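Espiritu Street Residents' Association
Minutes of the regular meeting, Wed 10 June
Held in the ground floor room at Pamero House

Present: Jonalyn Dizon (chair), Ortega, Whitlock, Baptiste, Sandoval, Lindgren (minutes), and residents from both sides of the street. Apologies were received from Haskins and from Mrs. Tran.

1. Minutes of the last meeting

Accepted with one correction. Under item 4, "north curb" should read "south curb." Lindgren will fix the copy on the website.

2. Matters arising

The storm drain outside number 77 has been cleared. Whitlock reported that water still stands at the corner for a day after heavy rain and that the grate may be set too high. He will call the city again and ask for a supervisor to come out.

The broken bench at the bus stop has not been replaced. The transit office has logged the request but would not give a date. Carried over.

3. Parking during the Sevico works

Sevico is replacing the gas line on the upper half of the street, from the Pamero House driveway to number 172. The crew leader told Ortega that trenching would take two weeks on each side. During that time there will be no parking on the side being dug between 7 a.m. and 5 p.m.

Several residents said the first notice was taped to doors the evening before the signs went up. Two cars were towed. The chair has written to Sevico asking for three working days' notice in future and for the towing fees to be refunded. A reply has come on the first point, agreeing to it. There was no answer on the fees.

Baptiste asked whether the church lot could be used overnight. Ortega has spoken to the church office, and the lot is open to residents after 6 p.m. except Saturdays. Cars must be out by 8 the next morning. Residents need to leave a card with their phone number on the dashboard.

Action: Dizon to write again about the towing fees. Ortega to put the church lot terms on the notice board.

4. Street trees

The city will plant six trees this fall if the association agrees on locations before the end of the month. The choices offered are hornbeam, ginkgo and a small maple. There was a long discussion. Sandoval was against ginkgo because of the smell if a female tree is supplied by mistake. Whitlock said the city buys male trees only. Residents near the lower corner do not want anything that will block the streetlight.

It was agreed to ask for hornbeam on the upper half and maple on the lower half, with nothing planted within two car lengths of the streetlight. Baptiste voted against and asked for that to be noted.

New trees need watering for the first two summers. The city supplies watering bags but does not fill them. Households with a tree in front will be asked first. Sandoval will draw up a list.

Action: Whitlock to send in the form with the locations marked on the map.

5. Speeding

The temporary speed display was up for eleven days in spring. The city has sent the results as a chart with no figures on it. Lindgren has asked for the figures. The general view was that drivers slow down for the display and speed up after it.

A resident from the lower half asked for speed bumps. The chair explained that the city will not consider them until the gas work is done and the road has been repaved. The item will come back in September.

6. Room hire

Pamero House has raised the fee for the ground floor room. The association can keep its present rate to the end of the year if it books all remaining dates now. Agreed.

The chair asked that people stack their chairs after meetings and wipe down the kitchen counter. The key goes back in the lock box, and the code has been changed. Board members have the new code.

7. Summer supper

The supper will be on the lower half of the street, away from the trench. The closure permit has been granted. The fee was waived, but the city wants a deposit of $300, returned if the barriers come back undamaged.

Veson Hardware will lend two canopies. Tables will come from Pamero House and from residents. Food will be potluck, with upper half households bringing main dishes and lower half households bringing salads and desserts. Last year there was too much pasta salad and not enough to drink. Ortega will buy water and juice.

The budget for table flowers was discussed. Bouquets in wrapping paper were preferred to potted plants, which were left behind last year and had to be thrown out. No color was chosen.

Action: Sandoval to get prices for flowers. Baptiste to pick up the canopies.

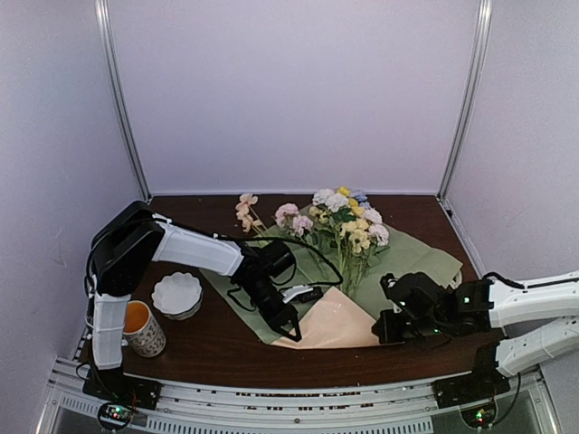
Wrapping paper, and a wrapped bouquet on a brown tabletop.

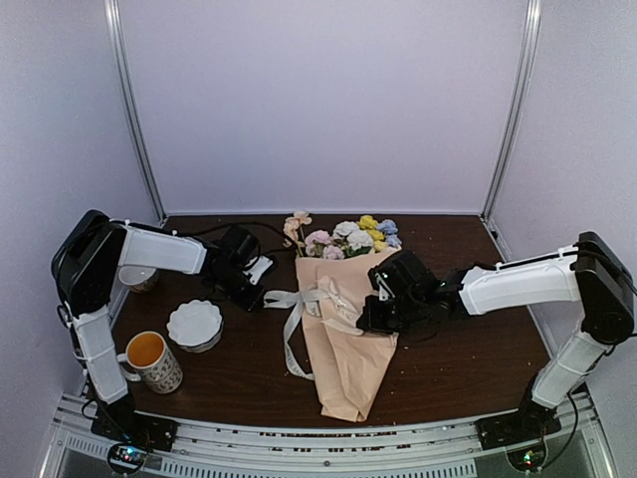 Haskins sent word that he could live with the flowers but wanted the supper to start at 5 instead of 6, as families with small children had left before dessert last year. He also asked that the music stop by 9. Both requests were discussed. The start was moved to 5:30 and the music will end at 9.

8. Any other business

Recycling pickup will be from the lower corner while the upper half is being dug. Bins should have house numbers on them.

A gray bicycle has been chained to the Pamero House railing since spring. If it is not claimed, the building will cut the lock.

The meeting closed at 8:50 p.m. The next meeting will be held in the same room in September, date to be posted on the notice board.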